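Junanthorpe open day puts two-armed robot in front of a public that wants proof

Flulosex will open its Junanthorpe workshop to visitors for two afternoons in September, from 2 pm. The firm makes no promise that anyone will leave impressed.

On show is Plirko, a bench set-up in which robot arms handle cups on a plain white table. Similar demonstrations tend to be filmed many times and shown once. Visitors will see whatever happens on the day, dropped cups included.

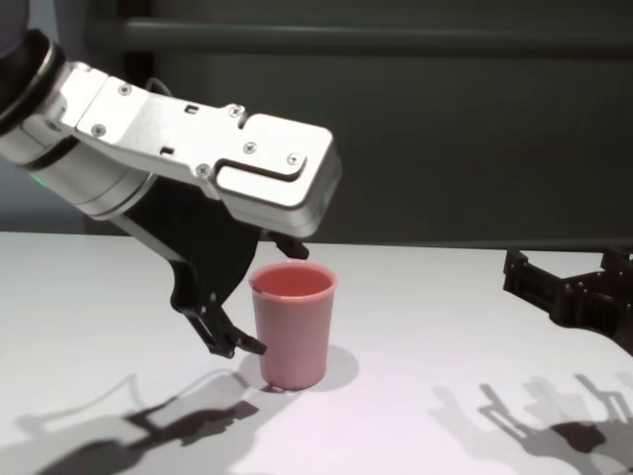

Flulosex has been asked why anyone should care about a machine picking up a cup, and thinks it a fair question. A person does it without looking. The firm's trial log runs to 183 attempts, and the failures will be pinned up by the door next to the successes.

"We have all sat through the talk about robots in every kitchen by next year," said Ilari Rautiainen of Flulosex. "I don't believe it, and I work here. Come and watch how slow it is — then ask what it costs."

Prices will be given to anybody who asks. Staff have been told to say "we don't know" when they don't.

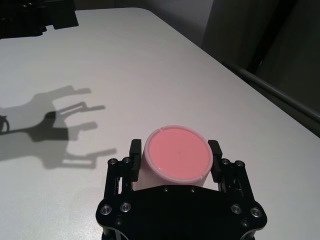

Leen Obeidat of Nowicki, a catering supplier invited to an early session, remained doubtful and said she would want to see the same job done through a whole shift, with the firm's engineers out of the room, before she spent a penny on it.

Entry is free. Groups of more than 9 should book ahead through the Flulosex office. Children must be with an adult. Doors close at 7 pm.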